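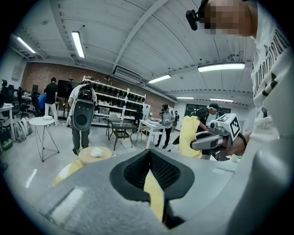
Office Diary, Surkness Reading Room -- September

The Reading Room opened to members at the usual hour. The morning was given to the Folmont bequest, which has now been entered in the register up to item 982. Ms. Rashidi completed the shelf list for Bay 4 and passed it to the cataloging desk for review.

Two volumes of the parish letters were found to have weak hinges. They have been withdrawn from loan and will go to the Özkan bindery with the next consignment. Members who had reserved them have been informed in writing.

Ms. Mosoti received the quarterly account from Delleo for paper and storage boxes. One line was charged twice -- the 15 archival boxes already paid for in the spring -- and a corrected invoice has been requested.

The east window still does not close fully. The landlord was reminded by telephone at 2 p.m. and has promised a joiner.

Closed at the regular time. Keys returned to the safe.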